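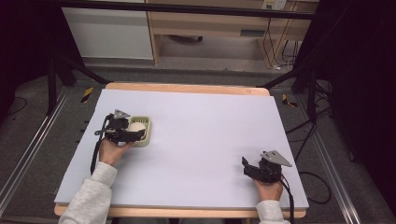 Opinion > Games > Role-playing

Let me carry the cheese

By Ebuka Iyamu
14/04/2020

I have spent a good part of this spring walking very slowly across a field. The field is in Flurnusari, the walking is slow because I have picked up one shield too many, and the game would like me to think about what I've done.

You'll know the feeling if you play this sort of thing. You go down into a cave as a nimble young hero, you hit some skeletons, you help yourself to what the skeletons were wearing, and at a certain point your character lets out a sigh and starts moving as if through custard. A little icon of an anvil appears. You can't run or fast travel. You can still jump, for some reason, so you see people hopping home across the hills like depressed rabbits.

Flurnusari gives you a limit of 108 units. What a unit is, I couldn't tell you. A wheel of cheese is 2 of them. So is a dagger, and so is a ladder, which folds away wherever ladders fold. Gold weighs nothing at all. I am carrying enough coins to sink a barge and my knees are fine, but if I pick up a second cheese I'm done for.

The usual defence is realism, and I'd have more time for it if I hadn't just set fire to a bear with my mind. The other defence, the one that designers tend to give and that I take more seriously, is that limits make choices interesting. Do you take the healing potions or the spare bow? Leave the treasure and come back, or dump your armour and risk it? I can see how that would work. I have played games where it does. Survival games are mostly made of it, and nobody sensible wants to be stranded on an ice sheet with bottomless pockets.

But look at what the choice is in practice. It's the end of a long dungeon. I've beaten the big chap with the horns. I open his chest, and there's a hammer in it, and I am now 8 units over. What follows is ten minutes in a menu deciding whether I am the kind of person who needs 7 bowls. I don't know when I picked up the bowls. I drop them one at a time, because there is no option to drop them all, and each makes a nice little clonk. Then I drop a cheese. Then I eat a cheese, as eating it gets rid of the weight as well, and from there it's a short step to standing over a dead demon eating an entire larder so that I can carry his hammer to the shops.
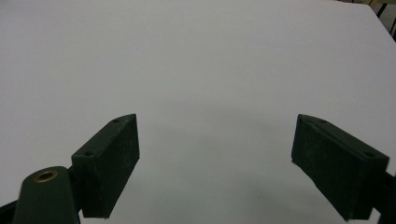 A white tabletop, with dark metal legs just visible past the far edge.

And the shops! Every trader in Skaltdale, the first proper town, closes at dusk and has a purse that runs dry after 2,000 coins. The hammer is worth more than that. So you sell it at a loss to Jalier, who runs the forge and greets you each time as though you've never met, or you put it in a box at your house. The box has no limit. I've got a single pine box beside my bed with a year's worth of siege equipment in it. If the box can do it, I'd like to know why I can't wear the box.

What really grates is that the game knows. Halfway up the skill tree there's a perk called Broad Back that raises the limit, and another past it that raises it again, and everyone I've spoken to took both before so much as glancing at the swordplay. When the most exciting thing your hero can learn is how to carry more bowls, I think something has gone a bit wrong with the heroism. There's also a mule. You can buy the mule. She follows you about until the first wolf, and then she lives in a different county.

A few games have found decent ways round this. Some let you send your junk home from anywhere. Some count only what you've got equipped, so wearing full plate makes you clank and lumber (fair enough) while the herbs and spare trousers go into a magic nowhere. Some just give you a button marked "sell rubbish", which I would happily press until it wore through. None of these have made the games any easier as far as I can tell. I still die to the bear.

There was talk last November of a patch that would let Flurnusari players turn the limit off, at which point the forums filled up with people explaining that this would ruin it for those who leave it on. I've read a lot of these posts and I still can't follow how. If Lynch, my brother-in-law and a great one for hard modes, wants to trudge back to Skaltdale with one boot and a principle, my pockets aren't going to stop him.

Until somebody sorts it out I shall be in the field, slightly over, hopping. I've got the hammer. I went back for two of the bowls as well.

Comments

mossback_ted
The box by the bed thing is so true. Mine makes the whole house stutter when I open it.

Suleiman Anozie
Disagree with nearly all of this. Having to leave things behind is the only reason I remember any of the things I kept. Take away the limit and it's just hoovering. Agree about the mule though.

pellwinter
You can drop a whole stack by holding the button down. It's in the tutorial.

mossback_ted
@pellwinter on console? Doesn't work on mine

Ebuka Iyamu
@pellwinter I skipped the tutorial. I was carrying too much to read it.

grannyhexes
Gold has no weight but arrows do. Explain that one. I've been shooting people just to lighten the load.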